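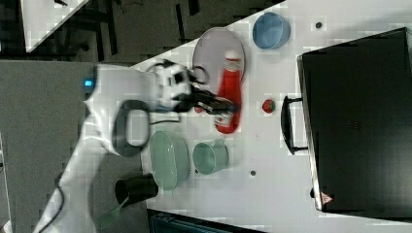

How to sort and put away a play kitchen

A play kitchen set tends to spread over every flat surface near it. The method below takes one table and a few minutes. I use it at home, and Tharindu Dissanayake uses the same order for the shared set at the Bakari playroom.

What you need

A cleared table, preferably a light one so small pieces show up
A damp cloth and a dry one
A basket with holes in the side
One lidded box for dishes and one for food
Masking tape and a marker

Step 1: Put everything on the table

Empty the bins and lay all of it out. Don't stack anything yet. Cups and mugs can lie on their sides at this stage. If the table also holds something big, such as a toaster oven or microwave, leave it at one end and work in the space beside it.

Step 2: Pull out the food

Toy food is the part that goes missing, so do it first. Strawberries, tomatoes, bread and cheese all go in the basket. Look inside the cups and under the rims of plates. Squeeze bottles count as food in our house, even though they are tall and the lid of the food box only closes if they lie flat.

Step 3: Wipe

Go over each piece with the damp cloth, then the dry one. Bottles with caps get sticky around the neck. Don't soak anything with a paper label - it will lift at the corners.

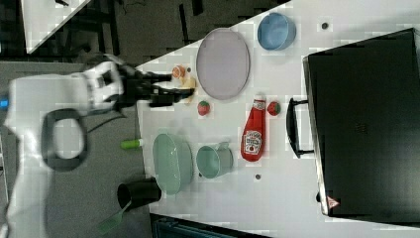
Toy tomatoes and a ketchup bottle, with the plate, bowl and mug still to be put away.

Step 4: Group the dishes

Start with the largest plate or dish and work down:

Oval plates and dishes at the bottom of the box
Bowls on top of the plates
Mugs and cups beside the bowls, handles turned in
Spatulas and scrapers along the side

A cup or pot that is wide enough can hold the short tools. Long-handled spatulas tip it over, so lay those flat.

Step 5: Label and close

Tape a label on the short end of each box, where you can read it on a shelf. "Dishes" and "Food" are enough. Josué Araújo draws a tomato on his for children who don't read yet, and that works fine.

How often

We do the full sort every October and a quick version whenever the food box won't close. For the quick version, skip step 3.

If a piece is missing

Check under the table and along the edge of the carpet before buying a replacement. We keep odd pieces in a jar for a month, then they go in with whatever they fit best - a spare cap usually finds its bottle by then.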